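Reading time: 4 min

November, after the evening session

Spent the whole session on task two, the backpack. The Pomholm rules give it to us as "pack or unpack a soft container," and we decided at the last meeting to do it with both arms, because the one-arm version kept dragging the bag across the table toward the edge.

Started by re-zeroing the wrists. The left wrist camera had a yaw offset again after the bracket screws were tightened last week. Recalibrated against the printed board and wrote the new values into the shared config, with the old ones commented out underneath. Right wrist was within tolerance and I left it alone.

After that, teleoperation. The plan for the month is 374 recorded episodes of this task before we train anything, and we stand at 83. My share tonight was slow. The mapping between the leader arms and the robot is still too sensitive in wrist roll, so small corrections on my side become large ones at the gripper. I lowered the roll gain and the motion got calmer, but large reorientations now take two strokes. I can live with that until the filter is rewritten.

The bag itself is the hard part. It folds when touched. The straps end up somewhere new on every reset, and the Florcombe team reported in their write-up that their policy learned to grab the strap instead of the object. We agreed to randomize strap position on purpose and log it in the episode notes as left, right or under. I forgot to log it for the first few and had to go back through the video.
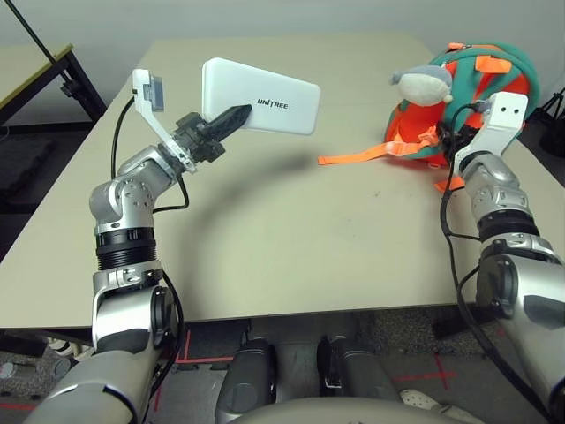 Task two, head view. Power bank in the left gripper, right gripper in the backpack.

The power bank is a reasonable test object. It is rigid, has flat faces, and shows up well against the table in the head view. Against the white wrist bracket it is less clear, and the segmentation mask merges the two when the arm is folded back. I tried a higher threshold and lost the corners. Next attempt will be to mask out the arm from the joint angles before segmenting, as the Spahić module does it. The module is written for a different arm, so the link geometry has to be replaced.

Grip force: set to level 4 for now. At lower settings the object rotates between the fingers when the wrist tilts. Higher would be safe for this object but not for the softer ones in task three, and I want one setting for all tasks if possible.

Two episodes thrown out. In one, the network dropped and the head stream froze while the joints kept logging. In the other, I let go early. The first kind worries me more. I added a check that compares timestamps across streams and stops the recording if they drift apart. Tested it by pulling the cable, and it stopped as intended.

Disk: over 3,000 files in the raw folder, and the naming is inconsistent before October. Somebody has to write the rename script before the transfer to Banumthorpe. Probably me.

To do: joint-angle mask, roll filter, red tape for the floor marks, ask whether the lab is open during the break.

We use cookies to improve your experience on this site. By continuing to browse you accept our cookie policy.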